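Wukano Lesetagebuch, Handbuch für Leserinnen, Leser und Lesekreise
Kapitel 4: Rezensionen schreiben und veröffentlichen

Stand: 11. Oktober 2023

4.1 Voraussetzungen

Für eine Rezension muss das Buch in Ihrem Regal stehen und den Status „Gelesen“ oder „Abgebrochen“ haben. Bei „Lese ich gerade“ ist nur die Notizfunktion aktiv. Notizen sind privat und werden nicht automatisch in die Rezension übernommen.

4.2 Neue Rezension anlegen

1. Öffnen Sie das Regal und tippen Sie auf das Buch.
2. Wählen Sie „Rezension“ und dann „Neu“.
3. Prüfen Sie die Ausgabe. Bei Romanen mit mehreren Übersetzungen, etwa in der Reihe Skosirov, ist die zuletzt erschienene vorausgewählt. Über „Ausgabe ändern“ kommen Sie zur vollständigen Liste.
4. Vergeben Sie eine Bewertung. Halbe Sterne erhalten Sie durch zweimaliges Tippen.
5. Schreiben Sie Ihren Text. Die Mindestlänge beträgt 200 Zeichen, Leerzeichen zählen mit.
6. Tippen Sie auf „Speichern“. Die Rezension liegt nun als Entwurf vor und ist nur für Sie sichtbar.

Hinweis: Entwürfe werden auf allen angemeldeten Geräten abgeglichen. Wenn Sie denselben Entwurf auf zwei Geräten gleichzeitig bearbeiten, gilt die zuletzt gespeicherte Fassung.

4.3 Spoiler markieren

1. Halten Sie den Finger auf das erste Wort der Stelle und ziehen Sie die Auswahl bis zum Ende.
2. Wählen Sie im Kontextmenü „Verdecken“.
3. Kontrollieren Sie die Stelle in der Vorschau. Verdeckter Text erscheint als grauer Balken und öffnet sich erst beim Antippen.

Achtung: Überschriften lassen sich nicht verdecken. Wer dort das Ende eines Romans verrät, verrät es auch in der Übersicht und in der Benachrichtigungsmail.
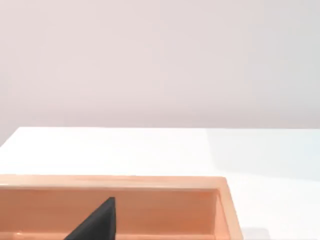 Das Titelfeld einer Rezension kann neben dem Buchumschlag auch einen eigenen Hintergrund zeigen. Mitgelieferte Hintergründe finden Sie unter „Gestaltung“, eigene laden Sie über „Datei wählen“ hoch. Die Überschrift der Rezension steht immer in der oberen Hälfte des Feldes, der Umschlag darunter. Günstig ist deshalb ein Motiv, das oben ruhig bleibt, etwa eine glatte, sehr helle Wand über einer weißen Tischplatte; dunkle Schrift bleibt darauf gut lesbar. Bei gemusterten Tapeten oder Bücherregalen schalten Sie die Option „Schrift hinterlegen“ ein.

4.4 Im Lesekreis teilen

1. Öffnen Sie den Entwurf und wählen Sie „Teilen“.
2. Markieren Sie einen oder mehrere Lesekreise. Ein Lesekreis darf höchstens 19 Mitglieder haben.
3. Legen Sie fest, ob Kommentare erlaubt sind.
4. Bestätigen Sie mit „Veröffentlichen“.

Mitglieder, die das Buch noch lesen, sehen zunächst nur die Sterne. Der Text wird für sie freigegeben, sobald sie den Status auf „Gelesen“ setzen. Diese Sperre kann die Leitung des Kreises unter „Regeln“ abschalten.

4.5 Rezension ändern oder zurückziehen

Veröffentlichte Rezensionen können Sie jederzeit bearbeiten. Nach der Änderung erscheint neben dem Datum der Zusatz „überarbeitet“. Beim Zurückziehen bleiben die Kommentare acht Tage lang gespeichert, danach werden sie gelöscht.

Achtung: Rezensionen, die über die Schnittstelle Henton an Buchhandlungen übermittelt wurden, müssen Sie dort gesondert löschen.

Weiter mit Kapitel 5: Leselisten und Jahresübersicht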